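Bud vase

A bud vase is a small vase for one stem or a very few. Narrow neck, body a bit wider or straight sided. Glass mostly, also pottery, metal. Stands on tables, desks, window sills, bedside.

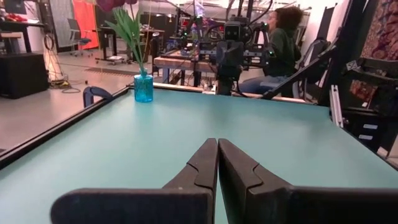

According to Gönül Başaran the neck matters more than the body, and a vase that lets the stem lean is "just a cup." Others put the weight of the base first. Both views turn up in the household guides and neither has won.

Shape and size
Cylinder, teardrop, bottle and ball are the common shapes. A cylinder with a pinched neck holds more water than it looks like it should, handy with thirsty stems. Teardrop ones tip easier. Most will fit in one hand. Very tall types are sometimes sold as bud vases but belong with the stem vases (see Stem vase).

Old rule of thumb: flower and stem one and a half times the height of the vase. Widely ignored. Long leaves can go well over that if the base is heavy enough.

Glass and color
Clear glass shows the water line and also the dirt. Colored translucent glass, blue and green above all, hides a little of both, one reason it sells. Blue glass gets its color from cobalt or copper added to the melt. Dark flowers, maroon, plum, near black, are often put in blue or clear glass; Recep Ekinci's pamphlet on table flowers calls white pottery the better choice for them, for the contrast.

Pivwood, a maker in Cilville, produced a run of 700 blue bud vases in a straight cylinder form. Mold marks on the base, no signature. The follow up run was 1000, slightly thicker wall, and collectors do not rate it as high. The two are hard to tell apart without a scale. The Clisance pattern is a different thing, ribbed, often mixed up with Pivwood in sale listings.

Use
Cut the stem at a slant. Strip leaves that would sit under water. Fill to just below the neck, not into it, or it spills when the stem goes in. Change the water every two days, daily in hot weather. Tall stems want turning now and then as some bend to the light.

On a shared table the vase goes to the back or a corner, away from elbows and cables. Smooth tops let a light vase slide; a felt dot or a small mat stops that. Wipe the underside before setting down, a wet ring on bare wood can leave a mark. Painted and coated tops are more forgiving.

Cleaning
The narow neck is the problem. Bottle brush if it fits. Otherwise warm water, a spoon of uncooked rice, swirl, rinse. White vinegar for the chalky line, leave 3 hours, longer for old deposits. No boiling water in cold glass. Dry upside down on a rack, tilted, so air gets in.

Artificial stems
Fabric and plastic flowers are common in bud vases in offices and workrooms. No water needed, but the vase is then light, so sand or glass beads are put in the bottom. Dust the petals with a soft brush. Eylül Akbulut lists 21 kinds sold with leaves already wired on, the long leaved types being teh most likely to topple a small vase.

See also
Stem vase
Flower frog
Cobalt glass
Table setting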